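Subject: Re: [laundry-list] Wash less, fold flatter, and the Trollus method
From: Archie Hepburn
Date: August 31, 2025

Rania, Siiri, all

I said I'd keep out of this one, and I managed it for three digests. But the Trollus leaflet has now been forwarded to me twice, so I'm going to say my piece and then go back to asking about descaler like a normal member.

Rania Nasrallah wrote:

> I've been doing the Trollus method since February and I'm sold on it.
> For those who haven't seen the leaflet: every item comes out of the
> machine and is held up by two corners and stretched before it goes
> anywhere near a pile. Then it's folded on a soft surface, never a hard
> one, always into a rectangle, and left to rest for 20 minutes before
> it goes in a drawer. I haven't ironed a thing in months. My jeans have
> never looked better and I'm fitting far more on the shelf.
>
> I know some of you will roll your eyes (Archie). All I ask is that you
> try it for a full month before you knock it.
>
> Rania

I did roll them. Then I tried it, though not for a month. I gave it 16 loads at home, and kept notes, and I'll come to those.

First, the claim that stretching by two corners "resets the weave". I would like to know what that means. A cloth held by its corners hangs in a curve. The pull goes along the top edge and whatever is in the middle just sags under its own weight. If anything is being reset it's the top couple of inches. With a woven tea towel you may get away with it. With anything fuzzy or knitted you are pulling two points out of shape and leaving the rest as it was, and if you do it every wash you'll end up with ears. Siiri told us the same thing about her fleece blankets last winter and we all nodded, and now that it's printed on a leaflet we've apparently forgotten.

Second, the soft surface. I fold on a table. My mother folded on a table. The leaflet wants a bed or a padded cloth, on the grounds that a hard top "shocks the crease". But a cover that wrinkles under your hands makes it harder to get an edge straight, and you end up smoothing the cover as well as the clothes. For heavy things such as denim it doesn't matter much, they'll sit in a rectangle wherever you put them. Try it with a shirt.

Carolina Simões has written to me about it as well. The corner hold and the jeans:
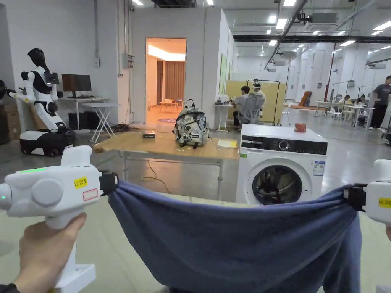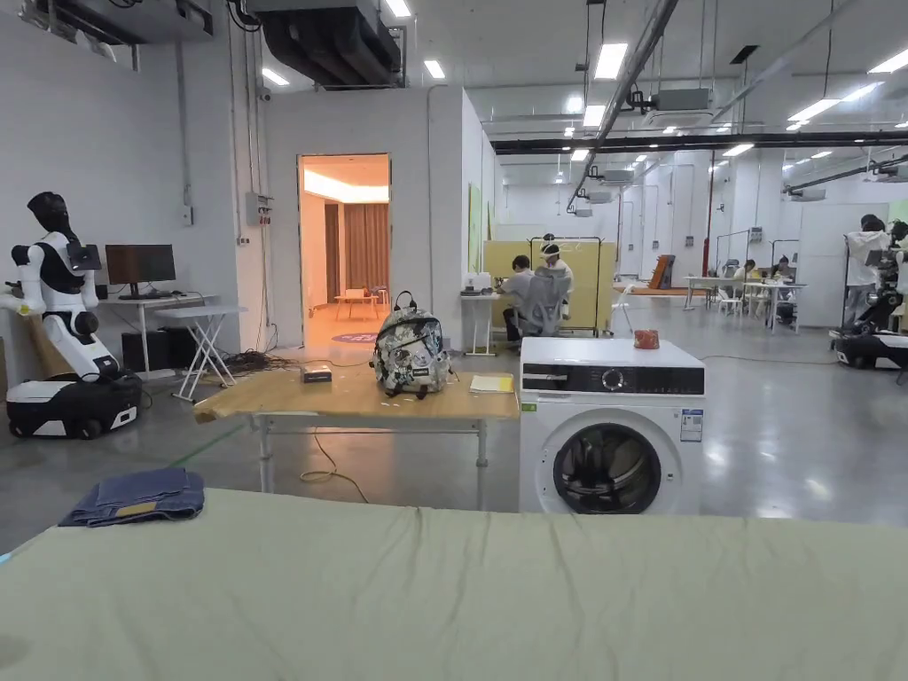
Carolina is on Rania's side, I should say, and she'll no doubt be along to tell you so. What she and I do agree on is that you want a flat place close to the machine. Most of the trouble people write in about comes from carrying a heap of washing up a flight of stairs and leaving it on a chair till bedtime. Fold it near where it comes out and you have won most of the battle, with or without a method. I suspect this is where Rania's good results come from. She moved her drying rack next to the bedroom door the same week she got the leaflet, which she mentioned herself and then didn't mention again.

Now the notes. For each load I did half by the leaflet and half the way I always have, which is one good shake, fold in half, fold in half again, done. I had 108 items in all by the time I stopped, not counting socks. My sister, who wasn't told which pile was which, picked out what she thought needed ironing. She chose nearly as many from one as from the other. The towels she couldn't tell apart at all. The only thing the leaflet pile did better on was pillowcases, and I'll grant that, I do now give a pillowcase a tug before I fold it. It took me a good deal longer, mind you, and that's without the resting.

On the resting: I left things for 20 minutes and they looked just as they had when I put them down. If somebody has a reason why it should be 20 and not 10 or an hour, I'd like to hear it. The leaflet doesn't give one. It does give the price of the Trollus folding cloth, on the back, in rather large type.

As for "I'm fitting far more on the shelf", folding into rectangles has always got more on a shelf. That's rectangles. I don't think Trollus should get the credit for those.

Sorcha Moynihan asked off list whether jeans should be folded in three or in four. Three if your shelf is deep, four if it isn't. Fold them along the leg first, one leg on the other, and tuck the pointed bit of the seat in so you have a straight side to work from. Don't iron a line down the front unless you want to look like me.

A few leftovers from the last digest while I'm here:

The Grirel pegs. Mine have gone brittle as well. I've gone back to the old wooden sort.

Whoever asked about the smell in the door seal: wipe it round with a cloth after the last load and leave the door ajar. I don't believe you need the tablets. I have never seen the tablets do anything the cloth didn't.

The Irkness swap table. I still have a clothes airer, one foot missing, free to anyone who'll fetch it. It stands up perfectly well against a wall.

Rania, I did say I'd print your answer in full if you wanted to send one, and I will, in the next digest. If you have a pair of jeans done each way and someone who'll look at them without being told, so much the better. I'd be happy to be wrong about the corners. I won't be buying the cloth.

Archie

_______________________________________________
laundry-list mailing list
To leave the list, send a blank message with "unsubscribe" as the subject.
Please trim your quotes when replying.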